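Last updated: April

5. Routing the cables and first bag test

By now both arms should be clamped to the front rail and homed. I call my build Murine – use whatever name you gave yours in the config file.

1. Power everything off. I skipped this once and had to replace a wrist servo.

2. Clip the purple cable along the top of each arm, starting at the base. Leave a generous loop over the wrist, more than looks sensible.

3. Bend each wrist through its full travel by hand. If the cable goes tight anywhere, give it more slack and try again.

Caution: keep the loops clear of the other arm. Mine snagged at position 441 until Ruaridh Imrie talked me into a taller arc.

4. Power up and load the bag_sort profile. Set the grip limit to 204 to start with.

5. Put one bag in the middle where both grippers can reach it, then set the spare bags and the basket toward the back.

6. Run the approach at slow speed and keep a hand on the stop switch.

Note: thin plastic slides around a lot on a smooth tabletop. If you get error 3081, open both grippers, move the bag back to the center and rerun step 6. 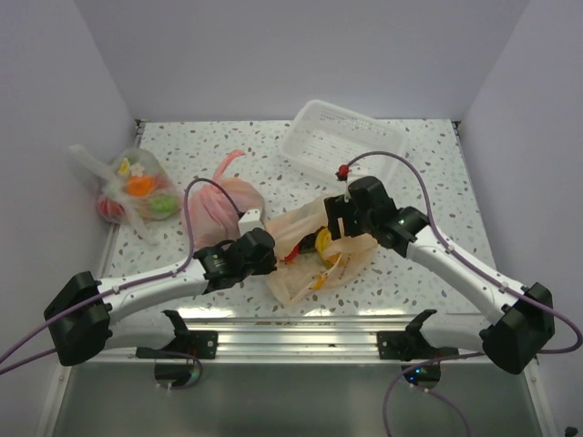

Step 6: both grippers at the center bag, cables looped over the wrists.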